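Refinishing a Painted Bench Top

Clear the bench and wipe it down with mineral spirits to lift wax and oil. Change the rag when it stops picking up dirt. Fill dents with two-part filler, let it cure overnight, and level with a hard block.

Sand with 200 grit until the gloss is gone. Vacuum, then wipe with a tack cloth. Edges cut through first, so take two light passes there and stop.

Apply the first coat with a short-nap foam roller. Work in strips the width of the roller and keep a wet edge. Do not go back over paint that has begun to set. Pale matte colors hide scratches better than dark ones but show grease sooner.
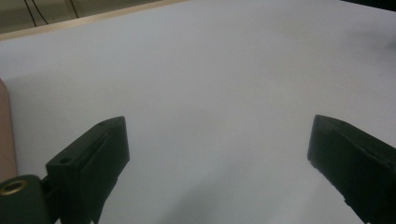
Can a matte top be cleaned with scouring powder?

Scouring powder polishes matte paint and leaves shiny patches. Use warm water with a few drops of dish soap, and a white nylon pad for stubborn marks.

Between coats, scuff by hand with 2000 grit, used wet. Coarser paper leaves lines that show through a thin finish. Allow a full day before the second coat, longer below 50 degrees. Keep vises and clamps off the surface for a week.

Updated 5 December 2025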